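3.2 Bedding and small items

The second part of our project looked at how a student bedroom fills up over a term. Pavithra Pisharody kept the notes and I sorted the items into groups. We worked on top of the bed, as the desk in the Lididville room is only 32 inches wide.

The blanket was the largest single item. Rekha Warrier, our supervisor, asked us to record its pattern as well as its size, so that it could be matched to the list later.

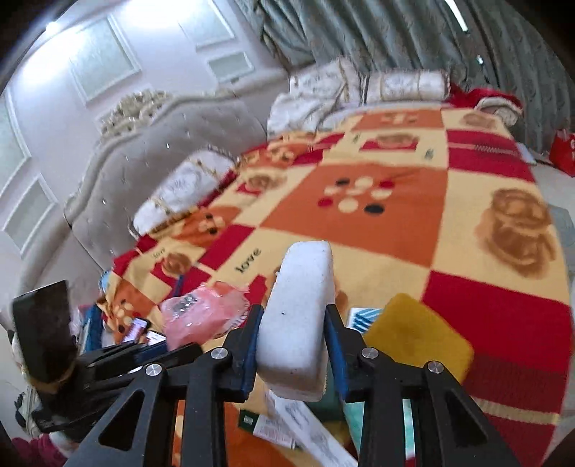

Fig. 4. White foam block over the patchwork blanket with coffee-cup print.

Foam went under "packing material" – we had no better group for it. The block is light and has a speckled surface with one end rounded. Small things left in a heap were harder to place, and sorting them took us nearly 20 minutes. Next term we would add a group for items with no clear use and agree on it before starting.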